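Nirelmont Weekender - tickets and entry FAQ

When do tickets go on sale?
The first 800 weekend passes go on sale in April. Day tickets follow once the stage times are out.

Who is playing?
Clarnovis and Rallik are confirmed for the main stage, with a solo set from Madalena Louro in the chapel. More names will be added to the line-up page.

Is the chapel included in my pass?
Yes, but it holds 167 and entry is first come, first served. If it is full you can wait at the side door - we let people in as others leave.

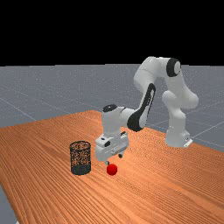
Nirelmont, 2024-02-04

Can I bring children?
Under-12s get in free with a paying adult. Please bring ear defenders for them.

Can I get a refund?
Up to 20 days before the festival, yes, minus the booking fee. After that you can pass your ticket to someone else by changing the name on your order.

Is there camping?
There are 238 pitches in the lower field, booked separately. No campfires.

Who do I contact about access?
Email Catalina Daza at the box office. Personal assistants come in free.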